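Support > Setup Guides > Workcell Software
Search the guides Enter a keyword or part number Go

Section 3. Teaching a Pick in Simulation Before the Floor Trial

This section applies to sites adding a Kundska arm to a hand sorting line. Complete it before the arm is bolted down at the Stallham or Phelan layout. Allow one full shift for the first item type. Later items go faster.

The sorters who now handle the item by hand should be present for steps 2 through 6. Their station changes most when the arm is running, and they know which parts roll, snag, or come in upside down.

1. Start the Gernenton console and open a copy of your station file. Do not edit the master.

2. Load one odd-shaped item. Avoid boxes for the first session. Anything with fins, handles, or a taper will show grip problems sooner.

3. Place the item at an angle, away from the walls of the holding surface. Switch to the gripper view.

4. Jog the gripper in slowly with both fingers open. Stop before contact and check that the fingers will close on the body of the item and leave any thin projections clear.

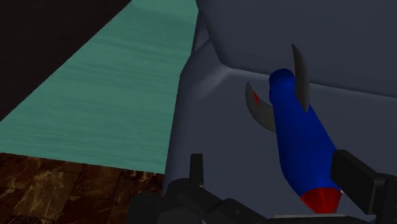 5. Close the fingers at the low force setting. If the item turns as they close, open them, back off, and rotate the wrist a few degrees. Repeat until it stays put.

6. Ask the sorter to name the positions that give trouble on a normal shift. Enter each one as a start pose.

7. Run 2000 simulated picks. Export the miss list and go through it with the sorters and the shift lead.

Note: A batch takes some 3 hours on the standard console. It can be left to run overnight.

CAUTION: A good result in simulation does not clear the arm for use near people. The guard check in Section 5 must be signed first.

3.1 Changes to the sorting job

Once the arm is live, the sorter no longer lifts each item. The job becomes clearing misses, refilling the infeed, and stopping the arm when something looks wrong. Post the new task sheet at the station before the first live shift. Sorters keep full authority to press the stop button and do not need to call the lead beforehand.

Keep one hand station open until the arm has completed 3000 live picks. Rotate sorters through both stations so that hand sorting stays familiar during downtime.

CAUTION: Never reach past the guard to free an item. Press stop, wait for the amber light, then open the gate.

If the miss list keeps showing the same start pose, go to Section 4, Finger Pads and Wrist Limits.

We use cookies to remember your language and guide version. Accept Manage settings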